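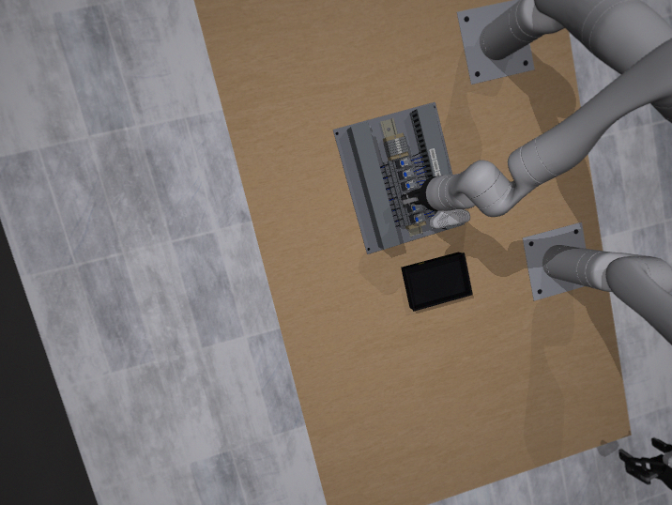

Otis Lyons
Books and History Reporter

The Histby Local History Society will publish a new edition of the Grernthorpe household book in May, the first time the full text has been in print in English.

The book is a record of daily spending kept by the stewards of Grernthorpe, a manor house north of Histby, in the late 1500s. It lists what the household bought, what it paid its servants, and what was served when guests came to stay. Earlier editions left out most of the kitchen accounts and all of the notes in Latin.

The new edition runs to 573 pages and comes in 2 volumes. The first has the accounts themselves, with the Latin entries translated on the facing page. The second has maps, a glossary, and an index of every person named in the text, from visiting lawyers to the boys paid to scare birds off the barley.

Spelling has been modernized in the main text. Readers who want the original forms will find them in the notes at the foot of each page. Dates have been left in the old style, with the year starting in March, and a table in the second volume converts them.

Much of the interest is in the small entries. The steward paid a man for mending the brewhouse door, then paid him again a week later for the same door. Sugar was kept locked up and signed for. One winter the household bought so much salt fish that the steward wrote a complaint in the margin about the smell in the lower passage, and another hand has written underneath that he should move his desk.

There are also longer passages on travel. When the family went to London, the steward wrote down each inn, the price of hay, and what was lost on the road. A trip that should have taken a week took 20 days after a bridge was closed by flooding, and the party had to sell a horse on the way home.

The manuscript has been in the Sorensen collection for most of the past century. It was rebound in the Victorian period, when three leaves were put back in the wrong order. The new edition restores them to their proper place, so that the Christmas accounts for one year can now be read straight through - earlier readers had taken them for parts of two different feasts.
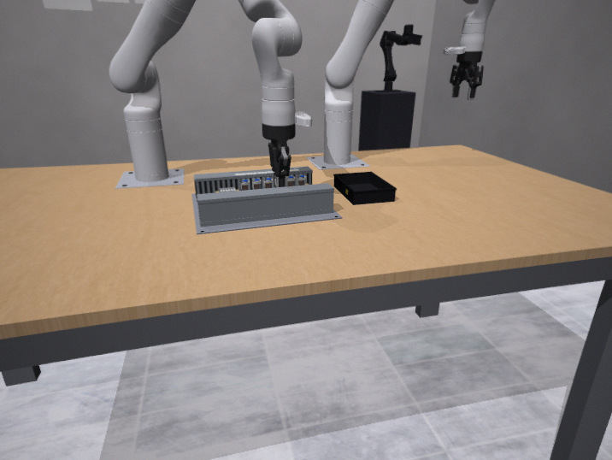 Talk and display

A talk on the household book will be given at the Histby public library in the week of publication. It will cover food, wages, and the handwriting of the different stewards. Admission is free, but seats have to be reserved at the front desk.

Facsimile pages will be on display in the reading room through the end of the month. The manuscript itself will stay in the Sorensen collection, where it can be seen by appointment.

The set is published by Istska in hardback. A paperback of the first volume, without the notes, is planned for next year. The library will hold a copy for reference and another for loan.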